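Home | Essays | Events | Archive | Contact

What an open day should measure

Brisavon held its open day at the Bosthorpe site on 2018-10-27. I went to see the manipulation work, which the company showed mostly in simulation. Many visitors moved on quickly to the hall with the physical arms. I think they left the better exhibit behind.

A simulated demonstration has one advantage over a live one: it can be repeated from the same starting state. Godelieve Dekker, who ran the station, reset the same kitchen task whenever a visitor asked and changed only the starting pose of the arm. The policy had been trained on 2,052 episodes. She gave the failure rate without being asked and showed us two failed runs in full. I have attended plenty of demonstrations in this field and can recall few where the failures were on the program.

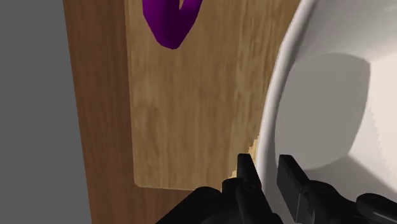
View in the simulator: one finger on each side of the bowl wall.

The rim grasp deserves a closer look than it got. A large bowl will not fit between the fingers of a small parallel gripper, so the wall is the usual choice. The approach then has to be accurate across the thickness of the wall and is fairly tolerant along the rim. Errors in depth cost little until a finger meets the inner slope. All of this can be studied in a renderer with hard-edged shadows and plain textures.

Contact is another matter. Friction in a simulator is a parameter, and a glazed bowl with a film of dish soap on it is not well described by a single number. Jelle Van Rooij made this point in the afternoon talk and put up results from the Drilldale trials in May, where the same policy was run 190 times on hardware. Most of the losses came after the fingers closed - slip and rotation during the lift. The approach phase transferred well.

My complaint is with the layout of the day. The simulation was in one building and the hardware in another, and no sheet tied the two together. Put the screens beside the arm, run the same task on both, and post both success rates on the wall. Visitors would then be judging the gap between them, and that gap is the engineering problem.

Comments (2)

wibisono_k
Did they say what friction model they use? The 190 runs mean little to me without the bowl weights.

R. Ames
I was at the afternoon talk. Bowl weights were on slide 6, but it went by fast.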